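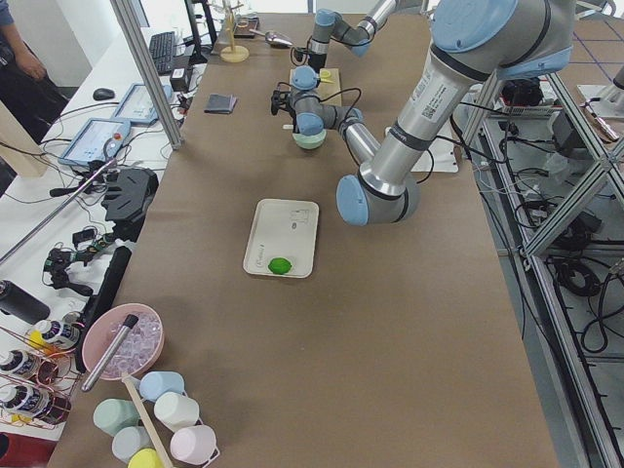

*Risesside shop, November, late afternoon. Both arms over the long table, cups and ice up front.*

Fresh kraft paper down again, and I do love how much calmer the table feels with it on. Spent the first 90 minutes re-teaching the near arm's approach to the mint bowl, going in from the side with the gripper level - slower than I'd like, but the elbow hangs just above the table's center now. Speed is at 30 percent on both pendants, please leave it there until I've redone the wrist cable, which still pulls a bit at full reach.

The far arm keeps its old waypoints around the little wood board. I saved everything as program 636 in the Husturetti folder, so if you load the older one by mistake you'll see it head for the mug tree!

Still to do:

- cable clips for the forearm
- sort the spare gripper parts on the left side
- try the scoop in the pink bowl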